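Check the Mounts Before You Touch the Software

Most of the bad runs I have looked at on our outdoor robot began with a loose bolt. We call the machine Sandero. It drives the paved parts of a campus, and for 14 months the people who look after it have argued over where their time should go. I say it should go to the front mounts and the wheels.
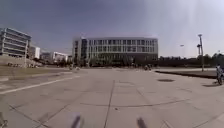
Photo: Sandero front camera / Zindari field group

A big plaza looks easy to drive. The slabs have joints, though, and every joint is a small knock to the body. Valquíria Guimarães puts a wrench on the front mounts every 50 runs. I would do it every 23. It takes four minutes.

She answers that too much tightening wears the threads, and she has a point. Use a torque wrench and write the number down.
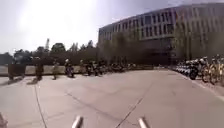
Ha-neul Song

Parked scooters and people on foot are where a camera that has shifted starts to matter. A small tilt moves the curb in the map, and then somebody spends an afternoon tuning the planner to fix it. Amerley Aidoo did that in May. The bracket was loose.

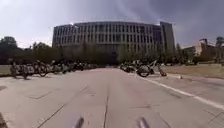 How often should the camera be recalibrated?
After any work on the front mounts, and after any hard knock, whatever the schedule says.

I would also stop swapping parts between machines. Each body sits a little differently, and the saved settings belong to one body only.

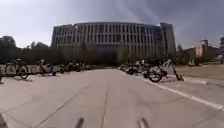
The walkway toward the main building, bikes parked on both sides.

The budget for next term has money for a new sensor. I would spend it on spare brackets and a second torque wrench.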